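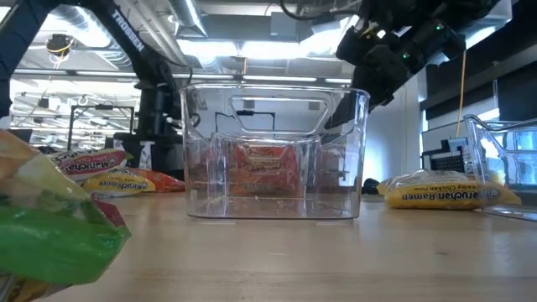

Horkateck
Home | About Us | Services | Pantry Method | Contact

About Horkateck

Horkateck sets up and maintains dry-goods storage for shared kitchens: office break rooms, student residences, staff rooms and small food pantries. The work covers sorting, binning, labeling and restocking of packaged food that does not need refrigeration. We do not sell food and we do not build cabinets.

The company was started by Parisa Bagheri, who had managed supplies for a residence hall with one pantry closet and three shared kitchens. The closet held enough food. Residents could not find it, and the same items were reordered while older stock sat behind them. The bin layout she drew up for that closet is still the base of our standard plan, with changes to the label format and the shelf depth rules.

What we handle

Most of our volume is packaged food in flexible wrappers: instant noodles, snack bags, soup mixes, crackers, drink powders and similar items. Flexible packaging stacks poorly on an open shelf. Noodle packets slide, and chip bags take up more room than their weight suggests and are crushed by anything placed on top. Cans and jars are simpler and are normally shelved without bins.

We also take on mixed donations, where the contents of a box are not known before it is opened. These are sorted on a table first and are never placed directly on shelves.

Containers

Our default container is a clear, rigid plastic bin with straight or nearly straight walls and a handle opening at one end or side. Clear walls let a person read a package or judge the fill level without pulling the bin out. Opaque bins are used only where a client already owns them, and in that case the front label is larger.

Bins are used without lids for anything that turns over in less than a month. Lids are fitted for slow items and for rooms with a known pest history.

Before filling, each bin is checked for cracks at the corners and burrs on the handle cutout, then wiped out. Crumbs from broken packages collect along the lower front edge and should be removed at every restock. A dry cloth is usually enough. If a bin has been washed, it must be fully dry before paper-labeled goods go back in.

The Pantry Method

Our sorting procedure is the same at every site.

1. Clear a table or counter next to the shelf. Set the empty bins on it with the long side facing the person sorting.
2. Group packages by type on either side of the bins. Flavors of the same product stay in one group at this stage.
3. Check dates. Expired or torn packages are set aside and logged.
4. Separate flavors. Chicken, beef, shrimp and spicy noodles go in as separate rows if the bin is wide enough, or in separate bins if it is not.
5. Load noodle packets on edge, label side forward, oldest at the front. Packets laid flat hide the ones under them.
6. Stand snack bags upright in a single layer. Do not press them down to fit.
7. Label the bin and return it to the shelf position shown on the plan.

Large bags are loaded last. They go on the bottom shelf or in a deep bin of their own, and they do not share a bin with noodles.

Labels and counts

Labels give the product type, the flavor group and the reorder level. Brand names are left off, as clients change suppliers. Text is black on white and is placed below the handle opening so that a hand does not cover it.

Stock records are kept in Volent, our inventory sheet. Each bin has one line. The person who restocks enters the date and the number of packages added, and the sheet flags any line under its reorder level. Volent runs in a web browser and can be printed for sites that prefer paper.

Sites and capacity

We currently maintain 1165 bins. Our largest site is the Drallside student residence, with 200 bins in a central pantry and the floor kitchens. The smallest sites have a single shelf. A standard visit at a small site is completed by one person; larger sites are assigned two.

Bins and shelf hardware are held in our stockroom, which has space for roughly 500 empty bins. Replacements for cracked bins are sent with the next scheduled visit. Shelving is supplied and installed by Kazemi under a separate agreement, and clients receive a separate invoice for it.

Allergens

We do not repack food. Every item stays in its original wrapper with its ingredient statement attached. Multipacks may be opened, but single packages are not. Where a client asks for an allergen-restricted shelf, it is placed above the general shelves and its bins carry a colored strip. The client decides which products belong on it.

Working with us

New sites begin with a visit to measure the shelves and list the current stock. We then send a plan showing bin positions, label text and reorder levels. Changes to the plan can be made in writing until the bins are delivered. After setup, visits are monthly or twice monthly, and clients may restock on their own between visits using the printed plan.

To request a site visit, use the form on the Contact page and include the shelf width, shelf depth and number of people using the kitchen.

Page last revised 11 June 2023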